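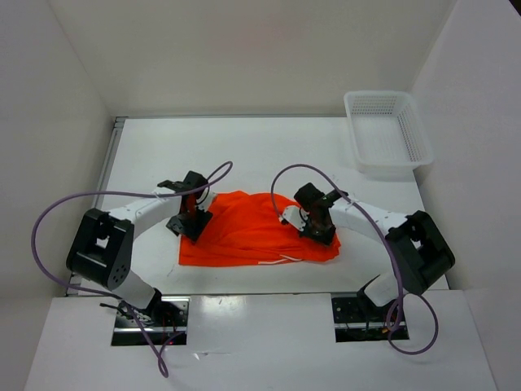

Week 2: Dyeing with madder, and why your red came out orange

Hi all! These are my notes from the session, typed up with the bits I forgot to say out loud. If you missed it, you can catch up from this page, but do come and look at the sample cards on the side table next time, because color on a screen is hopeless for this kind of thing.

So, madder. It's a root. The plant on top is scratchy and dull and nobody would grow it for looks, but the roots hold a whole family of dye compounds, and the one we care about most is alizarin. There are others in there too (purpurin is the one you'll see in the reading), and the yellows and browns come out along with the reds. Which of them ends up on your cloth depends on heat, water and time, and that's pretty much this whole handout.

Heat first

I went on about this in class and I'll go on about it again. Madder does not like to boil. Bring the pot up slowly, keep it well under a simmer, and hold it there. Once it gets too hot the browns take over and you get brick, or rust, or something my grandmother would have called "fox." I like fox! But if you wanted red and you got fox, check your thermometer before you blame the roots.

Water

Hard water is good for madder. I know, after last week when I told you to use rainwater for everything. Calcium helps the red along, so if your tap water is soft, put a spoonful of chalk in the bath. Kieran Nic Giolla tried the same roots at home in Udside and at her sister's place on the coast, and her two swatches look like they came from different plants. They're both stapled to the Week 2 board.

Mordant

Everything we dye in this course gets an alum mordant, and for cotton and linen there's a tannin bath before it. Wool is easy and takes alum well by itself. Plant fibers are fussier. Please don't skip the scouring step! Half the blotchy pieces I see each year were never washed properly, and new cotton is full of wax and sizing even when it looks clean.

How much root?

For the class batch we weighed out 700 grams of dry fiber and used the same weight of chopped root. You can go lighter if you want corals and peaches, and honestly the second bath is my favorite anyway -- softer and a bit pinker. Don't pour the first one out. Label the jar.

Soak the chopped root overnight before you heat it. Some people pour off the first soak water to get rid of some yellow. I go back and forth on that one. Manolakis (the blue book on the reserve shelf) says always, and Pliko, which is the thin one with the good diagrams, says don't bother. Try it both ways on scraps and write down what you get.

A little history

People have dyed with madder for well over 2,000 years. It turns up on Egyptian textiles, and much later it was grown on a huge scale in France and the Netherlands. Then in the late 1860s chemists worked out how to make alizarin from coal tar, and the farms went downhill fast. We'll do that story properly in Week 5, with indigo, which went through something similar.

For next time

Read the first 20 pages of Pliko. Bring one mordanted swatch of wool and one of cotton, both labeled in pencil (ink runs, ask me how I know). If you're short on root, Pinirgate still has the chopped kind, and it's fine for what we're doing.

Also bring an apron. Iron baths are next, and those stains are forever.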